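From: Carmela Zuccaro
To: cell-keepers list
Subject: Re: [cell-keepers] Bin creeping, picks landing short

Jong-dae Heo wrote:

> We have the same sort of cell as yours at Mudgway, arm on one side, metal
> bin on a table, and since March our picks have been landing short on the
> side away from the robot. Not always, and never while I'm watching. I have
> redone the camera calibration twice and it comes out fine both times.
> Seo-ah Kwon thinks it's the fingers. I think it's the software, but I
> always think it's the software. How do you hold your bin down, and how
> often do you check it? Also, what do you do about shine off the metal? Our
> far wall lights up like a shop window after lunch.
>
> Jong-dae

Jong-dae,

Leave the calibration alone for a day. I did ours three times last year before I put a ruler on the table, and the bin had walked 6 mm. The calibration was perfect. It was a perfect calibration of where the bin used to be.

What moves it is the gripper touching the wall on the way out. One touch does nothing you could measure. We ran 287 picks one afternoon with the bin resting on its own weight, to settle an argument with Nilmini Weerasinghe, and I lost the argument.

So, clamps. Ordinary bar clamps from the Jemico catalog, the kind with soft pads. Tighten them by hand, then go around again, because the second one always loosens the first. Don't get enthusiastic. A thin bin will bow if you lean on it, and then your floor isn't flat and you get to write to this list about that instead. I put tape on the tabletop at the corners before I clamp anything, so when somebody "just lifts it out to sweep" I can tell from across the room. Somebody always sweeps.

We check the tape every morning and measure properly after any crash. A crash, for our purposes, is anything that made a noise.

On Seo-ah's theory — she may well be right too. Take the fingers off and look at the pivot pins. Ours had enough slop that you could wiggle the tip with a pencil. So-yul So replaced the pins and then, for good measure, the screws, which had been put in dry by a person I won't name who is writing this message. Threadlocker, the medium kind. If you use the strong kind you will be drilling them out at Clultcombe prices.

While you have it apart, look at the cables where they come off the wrist. They need a loop big enough that the last joint can go all the way round without pulling, and small enough that the loop doesn't drag over the bin wall. Those two sizes are nearly the same and you find the gap between them by trial. I jog the last joint end to end at slow speed with one hand on the stop and watch only the cables. Do it with the arm low in the bin as well as up high. Up high everything looks wonderful. Replace the ties every time you open them, and don't pull them tight enough to pinch the jacket. We lost a signal cable that way, and it failed only in one pose, so we spent a week blaming Drorkov's driver. I have since apologized to Drorkov.

About the shine. We scuffed the bin floor with an abrasive pad, which helped with the floor and did nothing for the walls. Turning the lamp away helped more. I wouldn't paint it. Nilmini painted the old bin, and by the end of the month the paint was on the fingers, the objects and her. If you can't move the light, drop the exposure and put your worst objects in for the test: anything with lenses, anything see-through, anything that is mostly bristles. If it picks those up, the boring stuff looks after itself. We ask for 50 tries on the awkward set before the cell goes back in use, and I write the number down even when it's embarrassing. The first run after the new pins was 69 percent, so it was embarrassing. It came up once I re-taught the approach height, which I had forgotten depends on the fingers I had just taken off and put back.

Order I'd do it in, at your end: ruler, clamps, pins, cables, height, and then the camera if you still miss it.

Send me the measurement before you move the bin back. I have a coffee riding on this with Nilmini, and she says yours will be worse than ours.

Carmela
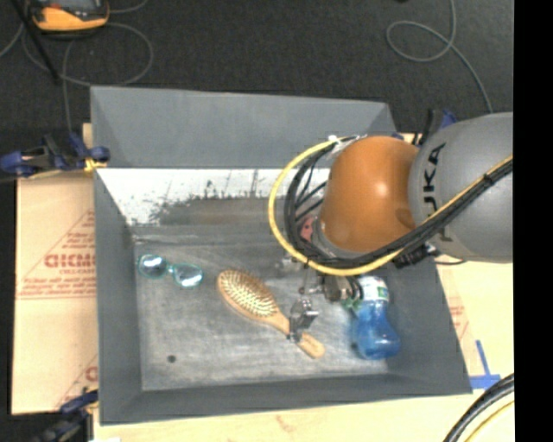
P.S. I forgot the pads. Check them when you check the tape. They go hard and slick after a while, and then the clamp feels tight and holds nothing. I keep a spare set in the drawer with the hex keys, or I did until So-yul found out where the drawer was.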